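Clearing a bed surface: sorting order and where things go

Members at the Stergiou building have asked for a short note on clearing a bed that has been used as a desk, snack table and charging point. The method comes from Lambros Kalogeropoulos, who looks after the furnished areas, and it applies to any flat surface covered with a fitted or loose sheet.

Work from the headboard outwards. Small items collect at that end and tend to slide into the channel between mattress and upholstery, particularly where the headboard has vertical tufting. Check the channel with a flat hand before moving anything heavy.

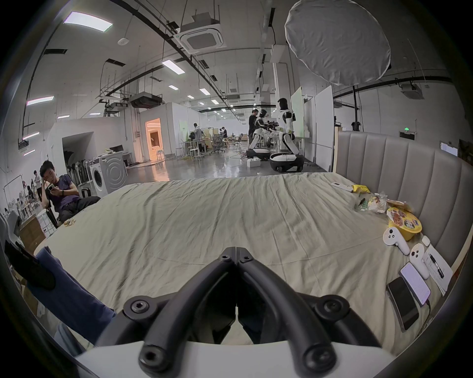 Electronics come off first. Phones go face up on a hard surface, one layer deep, with nothing resting on the screens. VR controllers are stored as a pair, buttons upwards, and the batteries are taken out if the set will stand for longer than 9 days. Remote controls return to the Nornero tray by the door. The tray has a lip of 50 mm, enough to stop a controller rolling out when it is carried.

Paper and pens are second. Cap or retract the pen before lifting the sheet it is lying on. Ink on cotton can be treated, but the current bedding is the Miletari heavy weave and takes two washes to clear.

Food is third. Instant noodle bowls should be lifted from underneath with both hands, whether sealed or not, as the rim flexes on a soft mattress. Snack bags are closed with a clip and stood upright in the Astard crate. Fruit does not go in the crate. Cups travel separately and are carried level.
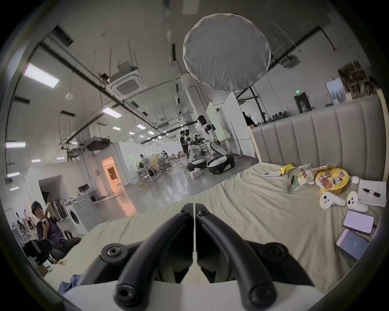 Once the surface is bare, pull the sheet tight from the foot end and brush crumbs towards one corner. Do not shake it over the floor. If the sheet needs washing, the full set comes to 992 g dry and can go in a single load at 40 degrees. Clothing left on the bed is folded and placed on the chair; it is not added to the wash unless the owner has asked.

A replacement crate with a hinged lid has been priced at 279 euros for the set and should arrive in August. Until then the open one stays in use, and food left in it overnight will be thrown away at 8 in the morning.

Corrections to the sorting order can be left with Lambros.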